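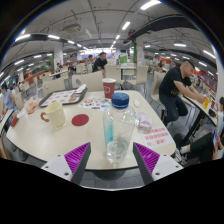
The hour after lunch

By Naveen Sachdeva

In a quick restaurant, I like the table best when the meal is over. The tray is pushed back, the napkin stays on its corner, and the paper cups stand wherever a hand left them. People lean on their arms and look at their phones. At Wamville, the food hall where I ate for 8 days in March, this hour starts at half past two.

Sarita Kandpal manages the 56 tables there. She told me that guests are polite, but they do not know what belongs to whom. The mug and the coaster must go back to the kitchen. The paper menu can stay for the next person. A water bottle with a little water in it is the difficult one, and her staff wait ten minutes before they touch it.

On many tables of this kind a small card speaks to the guest and finishes with "谢谢", thank you. I find this a good last word for a lunch. On Tuesday I carried my own tray to the shelf, and then I had to return for my bottle.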